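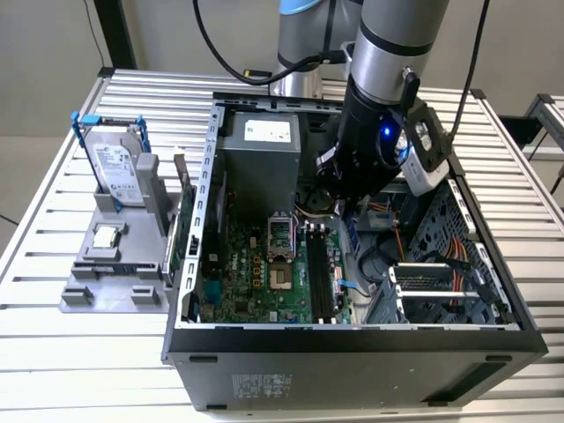

Bench notebook, desktop rebuilds
Tuesday, page 83

Case on its side on the slatted table, side panel off. I really like working on these old Dells. Everything you want is right there when you look down into it: power supply up in the corner, green board below it, drive cage over on the other side with the red and yellow SATA power cables running through. The Trerlow towers we had in September were a misery by comparison (two ribbon cables glued down, and a fan shroud I never did get back on properly).

Tag on this one is Rendwood 1049. Please use the whole number in the log, we have a 104 and a 109 on the shelf already and I've mixed them up once.

Today is all about the middle of the board. The CPU socket is empty with its bracket up, so leave it up and keep everything away from the pins. I can't say it strongly enough! A sleeve, a cable end, the corner of a memory stick, any of them can bend a pin, and then it's an evening with the magnifier and a mechanical pencil. I did that on the first Forsyth board. I got it straight in the end and was very pleased with myself, but I would not care to repeat it.

Cables first. There's a lot of loose wiring on the drive cage side, orange and red mostly, and it likes to flop toward the memory. I want it tied back before the board goes any further. Reusable ties, the wide ones from the Zallska drawer. The thin ones snap.

Memory next, which is the fun part. My notes to myself, since I change my mind about the order every time:

Latches open before the stick gets anywhere near the slot.
Find the notch in the gold edge and match it to the key in the slot. Look, don't feel.
Bring it in square. If one end goes in first, lift it out and start over.
Press at the ends, never in the middle over the chips.
Latches should come up by themselves. If one needs help, the stick isn't down.

I had a long think about which slot to start with. The printed sheet for this model went missing with the Trerlow paperwork, so I'm going by latch color and by what the next board along had written on its bag. Will check it against the startup beeps once there's a processor in.
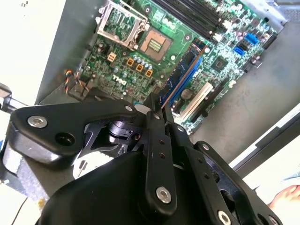 Elspeth Munro: I'd do the coin battery before any of this. It's right by the white PCI slot and easy to reach now, and once a card goes in you'll be fishing for it with a fingernail. Also, can we wipe the gold edges on every stick, even the clean ones? Two of my last 5 no-boots were just grimy contacts.

Fair on both counts, and I should have thought of the battery. Adding it to the top of the list. For the edges I've been using a soft white eraser and then a lint-free wipe, light strokes toward the edge, crumbs brushed off well away from the board. It works beautifully and I get far too much satisfaction from it. Heather Yule prefers alcohol on a swab and her boards boot as well as mine do, so take your pick.

Blue SATA ports versus the black one: I'm going to put the boot drive on a blue one and write down which. If setup calls it something else, that goes in the log too. I spent most of a lunch hour on that with the last tower, with the drive perfectly fine all along.

Still to do on 1049:
battery, measure the old one before tossing it
ties on the drive cage side
blow out the power supply fan (outside, please)
find the paste, the tube in the drawer is dried up
processor in, bracket down, cooler on
first power-up with one stick only, then add the rest, up to 2 tries per slot before I call it bad

Paste is the holdup. Heather thinks there's a fresh tube in the Forsyth box, under the card brackets. Will look after three.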